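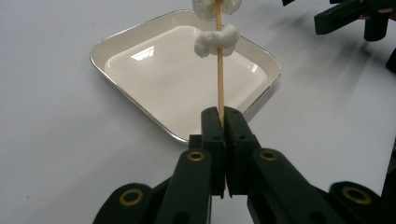
A thin wooden skewer held between two flat fingers.

October 24, 2020

I've been meaning to write up the Stomcombe courthouse open day for months. It was in February, I took eleven pages of notes, and then the notebook went in a drawer and the year went the way it went. So if anything has changed over there since, forgive me, I'm going by what I saw then.

First thing, park at the Lestlow end of the street and walk. I know the website says there's a lot behind the building, and there is, but the judges and jurors get most of it and I did two full loops before giving up. It's a nice walk anyway, past the bakery and the old feed store, and you come up on the courthouse from the front, the way you're supposed to see it.

And it's a big front! Wide stone steps, four columns, a clock that was six minutes slow. I had driven past it my whole adult life (one speeding ticket, paid by mail) and never gone inside. Security was the same as on a regular working day, belt off and keys in the tray, and they took my little pocketknife and gave me a paper tag for it. The tag was number 124, which I only remember because I lost it and had to describe the knife to a very patient deputy on the way out.

They sent us up in groups. Mine started in Courtroom Two, the oldest one, with the balcony. Our guide was a retired bailiff and she was terrific, loud voice, zero interest in the architecture. She wanted to talk about what people do wrong in court. Hats. Gum. Phones, phones, phones. She said the most common mistake is answering a question with a nod, since the court reporter can't take down a nod, and then she asked for a show of hands on who had ever been called for jury duty and half of us nodded. She let that sit for a second.

We got to sit in the jury box. The chairs are bolted to the floor and swivel just enough to make you want to swivel. From there the witness stand is a lot closer than it looks on TV. I could have leaned over and touched the rail. I hadn't thought about that before, having to tell the worst day of your life to fourteen strangers (twelve and two alternates) who are near enough to hear you swallow.

Then down a back staircase to the records room, and this was my favorite part, so skip ahead if you don't care about paper. The shelves run on tracks and you crank them apart with a wheel. The oldest docket book they had out was from the town's early days, and it was nearly all fences and hogs. Somebody's hog, somebody's corn, costs to the defendant. One entry fined a man two dollars for "language." I wanted very badly to know what language. The clerk said everybody does, and that it isn't written down anywhere.

She also told us how busy the place is. The criminal side had opened 738 new cases the year before and the civil side 1115, and she said most of those would never get near a jury. Pleas, settlements, dismissals. I kind of knew that, but hearing it while standing next to the actual folders was different. A couple of people in my group got into it over plea deals right there between the shelves, one saying they let people off easy and the other saying they scare innocent folks into signing. The clerk very politely cranked the shelf closed.

After that it was across the covered walkway to the Mansour building, the new part. I'll be blunt, it's ugly. Gray carpet, low ceilings, and the courtrooms look like places where you'd take a defensive driving class. But everything works. You can hear every word from the back row, there's a ramp to the witness stand, and there's an interpreter booth with headsets they let us try. In Courtroom Two I'd missed maybe a third of what was said up front, and I have decent ears. If I were on trial I think I'd take the ugly room.

They ran a mock trial in there at one o'clock, put on by law students from Clivance. A stolen canoe. The prosecutor was wonderful, the defense was nervous and kept calling the judge "ma'am sir," and the audience got to be the jury. We came back not guilty by a show of hands. I voted guilty and I still think he took it. The only witness who saw him near the dock got mixed up on the time, and the instructions on reasonable doubt were read out twice, slowly, and I guess more people were listening than I was.

Lunch was chili in the basement cafeteria, four dollars, pretty good, bring cash.

The last stop was supposed to be the holding cells but they were in use, so we got a talk in the hallway about the roof. It was redone in 2000 and apparently leaked by the spring. There was a lot of feeling about that roof.

A few practical things if they hold another one. Wear shoes you can do stairs in, because the elevator in the old part is tiny and they save it for people who need it. Get there before ten, the records room groups fill up first. Kids under eight will be bored silly except for the gavel table. And you don't have to wait for an open day at all, the guide kept telling us that. Most hearings are public. The day's list is taped up inside the front door, and you can walk in, sit down in the back and watch. Take your hat off.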